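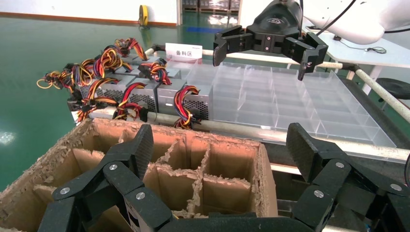 Zona de preparação (备料区): cinco fontes de alimentação, a bandeja transparente e a caixa de cartão com divisórias.

Como preparar uma zona de peças para um robô de dois braços

Este tutorial faz parte das notas do projeto Anden, que montamos na oficina partilhada Clamevmont. O objetivo do Anden é modesto: dois braços retiram fontes de alimentação de computador de uma zona de preparação e entregam-nas à bancada de teste, uma de cada vez. O português não é a minha primeira língua, por isso escrevo frases curtas e repito o nome das peças quando pode haver dúvida.

A montagem dos braços está noutra página. Aqui trato somente da zona de preparação: a superfície, os recipientes, a posição das fontes, os cabos e os primeiros movimentos lentos. Para nós esta parte ocupou quase todo o mês de julho, e a programação ocupou muito menos.

O que é preciso

Uma superfície de trabalho elevada e firme, com tubos metálicos à frente e atrás.
Uma bandeja de acrílico transparente com compartimentos.
Uma caixa de cartão canelado com divisórias.
Fontes de alimentação usadas, fechadas e desligadas da rede.
Uma placa pequena para marcar a zona.
Fita-cola de papel, um marcador, uma fita métrica e um nível de bolha.
Braçadeiras de velcro. As de plástico também servem, mas têm de se cortar cada vez que se muda alguma coisa.

Sobre segurança, antes de começar: as fontes de computador guardam carga nos condensadores depois de desligadas. Nunca abrimos a caixa metálica de uma fonte nesta zona e nunca ligamos uma fonte à tomada enquanto ela está ao alcance dos braços. O botão de emergência deve ficar do lado onde está a pessoa. Experimente-o todos os dias, com os braços em movimento lento.

Passo 1. Fixar a superfície

Ponha a superfície no lugar definitivo e verifique o nível nos dois sentidos. Aperte as uniões dos tubos, depois empurre a estrutura com a mão. Se ela oscila, aperte outra vez ou ponha um calço nos pés. Nós usamos uniões Zelenák, que vêm com um parafuso de aperto curto; a chave tem de entrar até ao fundo, senão a cabeça do parafuso estraga-se.

Meça a distância entre a base dos braços e o tubo da frente. No nosso caso são 60 cm. Escreva este valor num papel e cole-o na estrutura. Quando alguém desloca a bancada para limpar o chão, é muito útil saber qual era a distância certa.

Os tubos são também o primeiro obstáculo para os dedos. O tubo de trás não se nota muito quando se olha de frente, e um braço que entra pelo lado de trás passa por cima dele. No programa, marque os dois tubos como volumes proibidos, com uma margem generosa.

Passo 2. Dividir a zona

Reserve um lado para as fontes e o outro lado para a bandeja. A placa fica atrás, entre os dois. A nossa diz 备料区 em letras vermelhas, ou seja, «zona de preparação de material». Uma placa em português faria o mesmo serviço. O importante é que as pessoas da oficina não pousem ali uma caneca ou um rolo de solda.

Com a fita-cola de papel, marque os cantos da bandeja. Basta um «L» pequeno em cada canto. Não cole a fita a toda a volta, porque depois custa a tirar e deixa restos.

A caixa de cartão fica à frente e mais abaixo, fora da superfície elevada. Serve para as peças soltas que acompanham as fontes: parafusos em sacos, adaptadores, cabos de alimentação. O cartão das divisórias gasta-se depressa na borda de cima. Uma borda rasgada não impede o trabalho, mas as fibras soltas podem prender-se nas articulações dos dedos. Corte os pedaços mais compridos com uma tesoura e troque a caixa quando as divisórias já não ficam direitas.

Passo 3. Colocar as fontes

Arrume as fontes em duas filas, com a grelha de ventilação virada para a frente sempre que for possível. Comece com poucas. Cinco é um bom número para as primeiras tentativas, e duas é ainda melhor se a garra for nova.

A fila de trás é a mais difícil. Para um braço que chega pela frente, a fonte de trás fica escondida pelas outras, e o programa vê dela só um canto. Temos duas soluções. A primeira é esvaziar sempre a fila da frente antes de tocar na de trás. A segunda é usar o outro braço, que trabalha do lado oposto. Ficámos com a primeira, que é mais lenta mas dá menos erros.

Entre duas caixas metálicas deve entrar um dedo da garra com folga. Se as fontes estão encostadas uma à outra, o dedo empurra a vizinha e a posição de todas deixa de ser válida. Isto aconteceu-nos muitas vezes na primeira semana - confesso que eu próprio as encostava para ficarem mais bonitas.

Passo 4. Os cabos

Os cabos são o verdadeiro problema deste trabalho. Uma fonte tem muitos fios, vermelhos, amarelos, laranja e pretos, e cada feixe guarda a forma que tinha na gaveta. Se os feixes ficam pousados em cima das caixas, tapam o metal e a garra fecha-se sobre os fios.

Há dois níveis de dificuldade, e recomendo fazer os dois nesta ordem.

Nível A: cada feixe é dobrado e apertado com uma braçadeira de velcro, e fica do lado da fonte onde os cabos saem. A face de cima da caixa fica livre.

Nível B: os cabos ficam como calham, em laços e enrolados uns nos outros. É assim que as fontes chegam a uma oficina, e portanto é para este nível que o Anden foi pensado.

No nível B, antes de levantar uma fonte, faça uma subida curta e pare. Se uma segunda fonte se mexeu, há um fio preso entre as duas. Baixe, abra a garra e tente por outro lado. Não puxe com mais força. Um laço que fica pendurado na ponta do grupo também merece atenção, porque se prende no tubo quando o braço se afasta.

Passo 5. A bandeja transparente

O acrílico é bonito e lava-se bem, mas a luz reflete-se nas paredes e as divisórias vêem-se apenas como linhas finas e claras. O nosso programa confundia a divisória com o reflexo dela. Há várias maneiras de melhorar isto:

Pôr a bandeja sobre uma superfície escura.
Afastar ou apagar a lâmpada que está diretamente por cima.
Colar um quadrado pequeno de fita-cola de papel nos quatro cantos exteriores, e calcular a grelha a partir deles.

A última é a que usamos quando o sol entra pela porta, ao sábado de manhã. Com quatro cantos conhecidos não é necessário ver cada divisória.

A bandeja recebe apenas peças pequenas. As fontes não entram nos compartimentos e ninguém deve tentar que entrem: uma parede de acrílico partida corta.

Passo 6. Verificar as garras

As garras são um conjunto Trustasier com dedos articulados. Antes de cada sessão, com os motores sem corrente, passe a mão por cada dedo e confirme que as articulações se movem sem saltos. Depois verifique os parafusos pequenos com uma chave manual. Com uma aparafusadora elétrica é fácil apertar demais.

Limpe as almofadas dos dedos com um pano e álcool. O pó do cartão tira aderência, e a caixa metálica de uma fonte é lisa.

Para as fontes, limitamos a abertura a 135 mm. Com mais abertura, o dedo do lado de fora toca na fonte vizinha.

Confirme também o cabo que acompanha o braço. Ele deve ter folga suficiente para a rotação completa do punho, e não deve formar uma curva onde um dedo possa entrar.

Passo 7. Os primeiros movimentos

Ponha a velocidade no mínimo e mantenha a mão perto do botão de emergência. A sequência que usamos é esta:

Levar um braço até acima da bandeja, com os dedos abertos e virados para baixo, e parar.
Descer devagar até a ponta do dedo mais baixo ficar pouco acima dos compartimentos.
Subir outra vez e repetir nos quatro cantos.
Com o primeiro braço recolhido, fazer o mesmo com o outro sobre a caixa de cartão.
Só depois mover os dois ao mesmo tempo, cada um do seu lado.

Se num canto a ponta do dedo fica mais alta do que nos outros, volte ao passo 1 e verifique o nível. Não corrija no programa uma bancada torta. Eu corrigi, e tive de refazer tudo quando alguém apertou os pés da estrutura.

Quando os cantos estiverem certos, faça 11 recolhas seguidas no nível A, repondo as fontes sempre que a zona ficar vazia. Se houver uma falha, comece a contagem de novo. Uma recolha demora na nossa montagem 90 segundos, incluindo a subida curta e a paragem.

Problemas frequentes

A garra fecha-se e a fonte escorrega: limpe as almofadas e pegue na caixa mais perto do centro. O lado dos cabos pesa menos do que parece.

O dedo toca na divisória da bandeja: a bandeja saiu das marcas. Reponha-a nos «L» e repita o passo 7 só para a bandeja.

O braço pára antes de chegar à fila de trás: a margem do tubo está grande demais no programa. Reduza-a aos poucos e teste sem fontes na superfície.

A caixa de cartão desliza quando um dedo lhe toca: ponha uma tira de borracha por baixo. A fita-cola de papel não chega para isto.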